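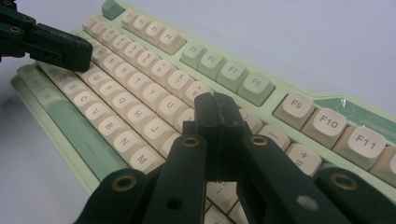
Mechanical keyboard with cream keycaps and green accents in a pale green case.

Keyboard Firmware and Keymaps: Frequently Asked Questions

Maintained by Kenna Cowie and Asuka Sakai for the Orkbridge keymap editor. Applies to release 283 and later.

What is a keymap?
A table that assigns an output to each switch position. The firmware reads the position, looks up the active layer and sends the matching code to the computer. Legends printed on the keycaps play no part in this.

How many layers can I define?
Eight. Layer 0 is the base layer and can't be deleted. An empty position on a higher layer falls through to the next active layer below it.

My keys type the wrong symbols after I changed my operating system language. Is the keymap damaged?
No. The board sends position codes, and the operating system turns them into characters. Set the system layout to match the one selected under Host Layout in the editor.

What is the difference between a tap and a hold?
A press released before the hold threshold counts as a tap. Anything longer is a hold. The threshold can be set per key. Values under 100 ms tend to produce accidental holds; most slow typists do well between 200 and 250 ms.

Can I record macros?
Yes. Each macro slot stores up to 400 events, where a press and a release are separate events. Delays are stored as events too. Macros containing passwords are not encrypted on the board and can be read by anyone with the editor.

The editor reports error 421. What does it mean?
The keymap file was saved for a different matrix size. Open the file, choose Convert, and check the bottom row by hand afterward. Split space bars are not converted.

How do I enter bootloader mode?
Unplug the cable, hold the top left key, and plug the cable back in. If the top left key has been remapped, the shortcut still works, as it is tied to the switch position.

Does flashing erase my settings?
Minor updates keep them. A major update resets layers, macros and thresholds. Export first.

Can I flash through a hub?
Powered hubs usually work. Passive hubs are not supported.

Are Skemosis files supported?
Import only. Tap-hold keys come across with the default threshold, and lighting data is dropped.

Where do I report a bug?
Use the tracker and attach the exported keymap, the firmware version and the operating system. Reports are sorted every Friday. Anneliese Hollmann handles questions about the file format.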